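4. Creasing and the decision to iron

4.1 What the households told us

The diaries were kept by 12 households over two weeks in January. Each time a garment came off the line or out of the dryer, someone in the home wrote down what it was, what it was made of if the label could still be read, and whether it was ironed, folded as it was, or put aside for later. Nesma Zerouali and Meriem Tazi coded the entries separately and then met to settle the ones they had read differently. Most of their disagreements were over the word "later," which some people used for a pile that would be ironed that evening and others for a pile that would sit in the spare room until the next holiday. We kept "later" as its own code.

Thin shirts and blouses were the garments people wrote the most about. They were described as quick to dry and annoying to put away. A crease left in the body of a light shirt was thought to show more than the same crease in a heavier one, and several diary keepers said they would wear a wrinkled work shirt under a sweater but would not wear a wrinkled thin one at all.
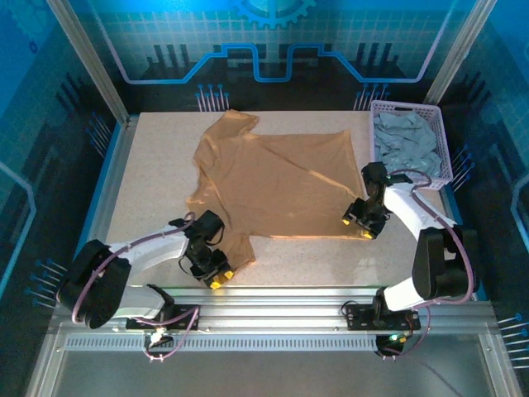
Figure 3. Tan long-sleeved garment in a thin, slightly glossy fabric, with wrinkles across the body.

Collars and cuffs came up less often than we had expected from the pilot. The body of the shirt mattered more, and the sleeves mattered mainly to people who rolled them up at work. Mahmoud El Khatib, who ran the home visits, noted that in five homes the ironing board stayed open all week and clothes were pressed one at a time, just before going out. In the other homes the board was put away and ironing was a single job done in one sitting. The two habits led to very different diary entries. Homes with the board always open had almost no "later" pile, but they also ironed things twice, once after drying and again on the day of wear.

4.2 Folds made in storage

A second group of entries dealt with creases that came from the shelf. Diary keepers did not always separate these from laundry wrinkles, so we went back to the wording. Where a person wrote of a "line" or a "fold mark" we coded it as a storage fold. Where they wrote "crumpled" or "wrinkled" we coded it as a drying wrinkle. Entries with both kinds of word were given both codes. 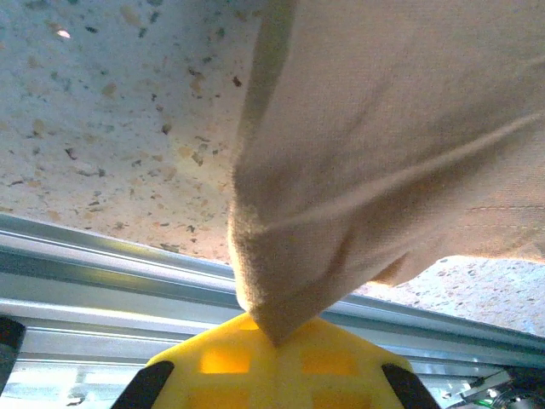

Figure 4. Tan woven cloth with a long diagonal crease.

Storage folds were tolerated more readily. People expected a straight line down a pair of pants or across a tablecloth, and some liked it. A slanted line was another matter, and it was usually blamed on whoever had put the item away. Clothes kept for Ramadan evenings and for family visits were often hung to avoid the problem, even in homes short of closet space, and this pushed everyday shirts onto the shelves.

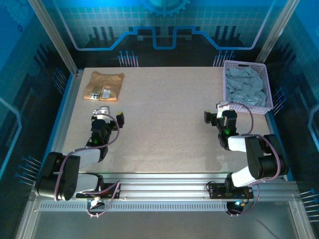
Does hanging a shirt while it is still damp do away with the need to iron it?

In our diaries it cut down on ironing for cotton blends, but plain cotton and linen were still ironed most of the time.

The garment list in the appendix gives the fiber content for all 200 items that had a readable label. Items without one were left out of the comparison by fiber but kept in everything else. Chaimae Benjelloun checked the list against the photographs that the households sent us and corrected a number of entries, mainly viscose that had been written down as silk.

We also asked where the sorting and folding took place. Beds and kitchen counters were the usual answers - a flat surface at waist height was preferred, though few people had one
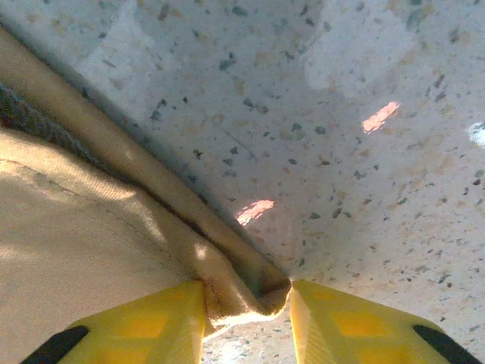
that was free at the time the laundry was done. Those who used the bed complained that the cover gave way under the cloth and that shirts had to be smoothed again afterward. Those who used the counter had to wait until a meal was cleared. In both cases the folding was put off, and the time spent in the basket was when most of the drying wrinkles were said to set. Abdelkrim Alaoui has suggested that basket time should be logged directly in any repeat of the study, and the revised diary form has a column for it.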